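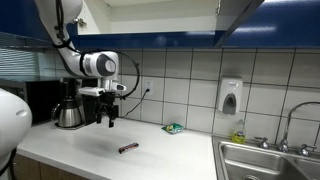 Drip machine with the steel carafe in place, on the white counter.

Giltska Burr Grinder: Review After a Month of Daily Use

I bought the Giltska in August to replace a blade grinder that had been turning beans into a mix of dust and gravel for years. We drink drip coffee, one full pot in the morning and sometimes a half pot after lunch. I don't make espresso and didn't test it for that.

The grinder has a hopper on top, a numbered collar for the grind size and a plastic bin that slides into the front. There is one button. Press it and it runs for the time set on the dial. Press again and it stops. The cord is short, so plan on keeping it close to an outlet.

Grind size

The collar goes from 1 to 13. For a flat-bottom paper filter I started at 8, and the coffee came out thin. Moving to 7 fixed most of that, and I have left it there except with one very dark roast that did better at 9. The steps between numbers are bigger than I would like. There were two bags where I wanted something between 6 and 7, and the collar clicks past it.

The grounds look even to me at the middle settings. At 11 and up there is more fine powder mixed in than there should be, and my French press coffee had sludge in the last inch of the cup. If a press is your main brewer, I would look at something else.

Noise

It is loud. It is a lower sound than the blade grinder made, more of a growl than a whine, but you will hear it through a closed bedroom door. A full pot's worth takes long enough that I now grind the night before when someone is sleeping in.

Static and mess

Light roasts cling to the bin and to the underside of the lid. Tapping the bin on the counter before pulling it out helps. A drop of water stirred into the beans first helps more. Even so I wipe up a little every morning. My neighbor Shufen Long has the Votero, which has a metal bin, and hers is cleaner in this respect. It also holds less, and she has to fill it twice for a big pot.

Cleaning

The upper burr lifts out with a quarter turn and the brush in the box is decent. The manual says to brush it out every week. I do it every second bag and haven't noticed a problem. The bin has a sharp inside corner where old grounds collect, and a dry pastry brush gets them out.

The timer dial has no real markings, only a line that gets thicker. I put a dot of nail polish at the spot for a full pot and another for half.

Would I buy it again? For drip coffee, yes. The pot tastes better than it did with the old grinder, and it costs less than the Votero. I would take off a star for the noise and half a star for the static.

3.5 out of 5

Guilan Wei
6th September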